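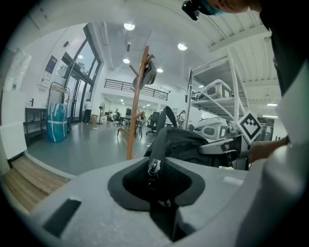

The black bag, with the coat rack behind it.

My singing teacher had the cheek to die in September, aged 91 by her own reckoning and somewhat more by her sister's, and I have been meaning to write something about the years I spent going up her stairs ever since. I sat down to it twice and got up again to make tea. This is the third go, and the pot is already made.

I came to singing late and sideways. I was 42, I had spent my working life as an upholsterer, and the only singing I did was over a chair with a mouthful of tacks, which limits you to humming. I did my time with old Mr Golby, who took me on at sixteen and taught me to web a seat, stuff it, stitch an edge and keep my opinions about the customer's fabric to myself. He whistled all day long and couldn't abide anybody joining in. I think that may be why it took me so long to find out I had a voice at all.

What happened was a wedding. My cousin had booked a tenor for the church and the tenor had a throat, and somebody (my aunt, and she has never let it drop) remembered that I had once sung a verse of something at a funeral and hadn't disgraced the family. So I stood up in a borrowed waistcoat and sang "Panis Angelicus" from a photocopy with the bottom line missing. I made up the bottom line. Afterwards the organist came down from the loft, a long thin man called Ultan Hegarty, and asked me who I studied with. I said I didn't study with anyone, I did chairs. He wrote an address on the back of the order of service and told me to go there before I got any older.

The address was in Bruvilville, which is two buses from us if you catch the first one and a very long walk if you don't. It was over a shop that sold lamps. Kirsty Rewi had sung small parts in opera for years, the maids and the shepherds and the voice from offstage, and she'd come away from it with a bad hip, an upright piano by Peltora that was never quite in tune above the stave, and no patience whatever. She listened to me for perhaps a minute that first evening and then asked me to lie down on the floor.

I spent a good part of that winter on her floor. She put a dictionary on my stomach and had me lift it with my breath, and if I cheated and lifted it with my back she could tell from across the room. I'd had it in my head that lessons would mean songs. There were no songs until after Christmas. There were scales, and there were hums, and there was one dreadful exercise on the word "nonny" that I did in the van with the windows up – I still do it, as it happens, if there's no one at the lights.

The odd thing was how much of it I already knew from the workshop. When you tension webbing you pull it until it's tight and then you stop, and if you carry on past that you've spoiled the frame. Kirsty was forever on at me about the same thing with the throat. One evening I tried to explain to her about webbing and she went very quiet, and then she made me sing the phrase again while I mimed pulling a strap over the rail. It was the first time she said "good". She didn't say it again until spring, so I was careful with it.

My first proper song was Schubert, and I was so pleased with myself that I sang it to everybody. I sang it to the fellow who delivered the horsehair. After that came some Handel, and then the English songs, which I've always loved best, and which she thought were a bit damp. We used to argue about them while she looked for her glasses. She'd say that there were 100 songs about blossom and she had been made to learn every one. I would say there was a reason for that, and she'd say yes, the reason was clergymen.

I sang in public under her eye just 11 times. I know the number because she wrote each one down in a red notebook, along with what I'd got wrong, and her sister gave me the notebook after the funeral. I've read it through, a page at a time, with a good deal of groaning. "Breathes like a man going upstairs." "Too pleased at the end." For the recital at the Tapsell Rooms, the biggest thing I ever did, with real printed programmes and a page turner, she put only "Tuesday's dinner was better", and I have gone back and forth on what she meant by it. I did eat with her that week. It was a fish pie and it was very good indeed.

People have asked me, now and again, whether I wish I'd started younger. Ultan used to ask it every time he'd had a sherry. I suppose I might have gone further, and I might have had a few years of maids and shepherds myself, or whatever they give to baritones (gardeners, mostly, I think, and the odd policeman). But I liked my chairs. I liked coming in from a day of them with sore thumbs and catching the bus with my music in a carrier, and I liked the smell of the lamp shop, all warm dust and flex, and hearing whoever was on before me coming down through the ceiling. There was a girl one year who had the most beautiful low notes I've ever heard from anyone. I used to get there early on purpose and stand among the standard lamps pretending to choose.

We sang for Kirsty at the funeral, a fair few of her old pupils. Ultan played, though his hands trouble him now, and we did one of the blossom songs because her sister said she'd left instructions. I got through it by thinking about webbing. I came in a shade early on the second verse and I could feel it going down in the notebook.

The Peltora is coming to me, if we can get it down those stairs. Anyone with a strong back and a free morning is very welcome to get in touch, and there'll be fish pie afterwards – mine, I'm afraid, and I haven't got her recipe.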